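Home | Projects | Reports | Labs | Contact
Print this page | E-mail this page

Keeping the Grendinholm Cell Honest: Setup and Upkeep
Student project report, Motstead, 11 January 2019

Our cell is a two-armed humanoid in simulation, which we chose in the belief that software doesn't wear out. Our maintenance log reached 244 entries.

Most of November went on the start pose. The arms have to come up at the same joint angles on every reset, and ours had opinions. We traced the drift to the Fragkou controller, which kept the last command in its buffer and played it again at startup – a sort of morning stretch. Clearing the buffer before the physics step fixed the left arm. The right needed its wrist offset entered again by hand, twice, the first time with the wrong sign.

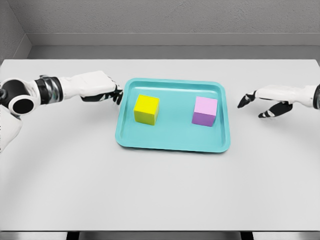

Tray and cube positions live in a separate layout file, so a bad edit there can't touch the joint limits. We learned to keep them apart after a misplaced comma put the tray under the floor.

The reset check now runs 100 times before any session and takes roughly 4 minutes. If one run fails, reload the Mamham arm model and start over. Do not edit line 632. We did.

Shares: 4 | Comments: 0
Print | E-mail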